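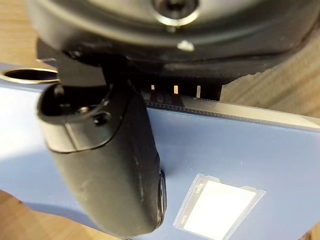 Helen Wetherall
Stores and Packaging Technician, Moffat site

Speaker notes: Flat trays and cases, from goods-in to the shelf
Friday, May 2, 2025

Opening slide stays up while people sit down. Points to pick out from it: the smooth blue face, the round hole on the left, the dark ridged strip along the top edge. Say that the talk is about edges and holes, and that faces get one slide near the end.

Slide 2. Scope
Flat containers only. Trays, shallow cases, slip covers. Deep bins were covered in April and the handout is still on the shared drive. Stock at the start of the year was 3794 pieces across both buildings. Roluvel supplies the racking, Kalerex supplies most of the trays. Mixed older stock makes up the rest and is the source of most of the trouble.

Slide 3. Terms
Face: the large flat surface. Edge: anything within a finger's width of the rim. Strip: any separate band fixed to or running along an edge, whether plain, ridged or toothed. Opening: any hole through the face, whatever it is for. Ask people to use these words on the return sheets. At present we get "side", "lip", "end" and "top bit" for the same part, and the sheets cannot be sorted.

Slide 4. Edges
Fine ridges hold dust. A cloth passed along the ridges leaves the dust where it is; a soft brush across them lifts it. Brush first, then wipe the face. Doing it the other way round puts the dust back on a clean surface.
Check the strip by running a thumb along it slowly. A lifted section can be felt before it can be seen, above all on dark strips under the bench lamps. Mark it with tape and put the piece on the repair shelf. Do not press it back and return it to stock.
Clear bands next to a strip are easy to miss. They show up best with light from the side.
Pause for questions here — there are usually several about adhesives. Adhesives are not part of this talk.

Slide 5. Openings
Round holes in the face are inspected on both sides. Look for hairline cracks running outwards from the rim. One crack shorter than a fingernail is width is recorded and left. Anything longer comes out of use.
Do not hang a tray by a hole unless the drawing says so. In the trial we hung 17 trays this way, and 3 had cracked at the rim by the end of the month. None of the trays stored flat did.

Slide 6. Stacking and leaning
Flat stacking is the default. Faces all point up, strips all at the same end, with a sheet of card between every pair. Without the card the ridges mark the face of the piece below.
Leaning is allowed for short periods at the bench. The lower corner must be on a mat. Pieces left leaning overnight tend to slide, and the corner takes the load.
The Bulari rack in bay two has dividers set for the old tray thickness. They are being moved. Until then, use bay four.

Slide 7. Faces
Light scratches on a smooth face are accepted. They do not affect use and polishing costs more than it saves. Write nothing on the face. Labels go on the short edge, right way up when the piece is on the shelf.
Dark blue and mid blue are the same item under two stock codes. The codes will be merged once the count is finished.

Slide 8. Count and return sheets
The count is being done in batches of around 400. Each batch has its own sheet. Finish a sheet before starting the next one, even if that means leaving part of a shelf for the following shift. Sheets go in the tray by the goods-in door and are entered the same evening.

Slide 9. Practical
Two benches are set up at the back with brushes, tape and a side lamp. Each pair takes one mixed stack, sorts it by the slide 3 terms and fills in a return sheet. Allow twenty minutes. Leave slide 3 on the screen while they work.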